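Berchtold Parks District to Extend Evening Hours on Doltmont Greenway Beginning in March

Histirier Foundation grant will support a two-year program of later closing times, path maintenance and public events

DOLTMONT – The Berchtold Parks District announced Friday that it will extend evening hours on the Doltmont Greenway beginning in March, supported by a grant from the Histirier Foundation. Under the new schedule, the main path and its connecting trails will remain open until 11 p.m. every day of the week. The greenway currently closes at 9 p.m. from spring through fall and at dusk during the winter months.

The change follows a public comment period in which the District received 1,877 responses from residents of Doltmont and neighboring communities. Of those, 541 included written remarks. Later closing times were the most frequent request, followed by improved drainage at the Ferine Creek crossing and additional bicycle parking near the public library.

"Residents told us that the greenway closes before many of them have finished dinner," said Booker Pruitt, executive director of the Berchtold Parks District. "People who work second shift or take evening classes have been riding on the shoulder of the county road when a good path runs next to it. We are pleased to be able to respond."
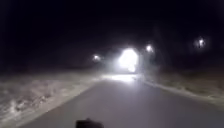 3 min read

The Histirier Foundation grant will cover operating costs for the first two years of the program, including additional evening patrols by District rangers, more frequent trash collection and the replacement of 50 directional signs along the route. The new signs will carry a location number that callers can give to emergency dispatchers. Installation will begin at the library trailhead and proceed east toward Ferine Creek.

Settimio Cirillo, who directs community grants at the Histirier Foundation, said the organization was drawn to the proposal by its emphasis on everyday use.

"Many of the applications we review are for new construction, and we are glad to fund those as well," Cirillo said. "The District asked for help in getting more out of a path that the public has already paid for. Our board found that request to be well prepared and carefully budgeted."

As part of the program, the District will resurface the section of path on either side of the Ferine Creek crossing, where standing water has been a recurring complaint. A new culvert will be placed beneath the path before the surface is replaced. Work is expected to take place on weekday mornings, and a signed detour along Mill Street will be in effect whenever the crossing is closed. Detour notices will be posted at both trailheads and on the District's website.

The District will also introduce a series of free evening events. These will include guided walks led by District naturalists, a beginners' running group and a monthly introduction to the night sky, to be held in the meadow north of the path when weather permits. Registration will be required for the guided walks only. Children under 12 must be accompanied by an adult at all evening events.

Existing greenway rules will continue to apply during the extended hours. Dogs must be leashed, amplified music is not allowed, and cyclists are required to yield to people on foot. Bicycles ridden after dark must have a white front light and a red rear reflector or light. Parking at the library trailhead will be available until closing – vehicles left in the lot overnight may be ticketed.

The playground, picnic shelters and boat launch are not included in the extended schedule and will continue to close at dusk.

District staff will review ranger reports and visitor comments at the end of the first season and present their findings at a public meeting of the Board of Commissioners. Residents may submit comments at any time through the District's website or in person at the administrative office during regular business hours.

About the Berchtold Parks District

The Berchtold Parks District manages parks, trails and natural areas in Doltmont and the surrounding townships. It is governed by an elected Board of Commissioners, whose meetings are open to the public.

About the Histirier Foundation

The Histirier Foundation awards grants to local governments and nonprofit organizations for projects in recreation, public health and adult education.

Media Contact

Office of Public Information
Berchtold Parks District
Administrative Office, Doltmont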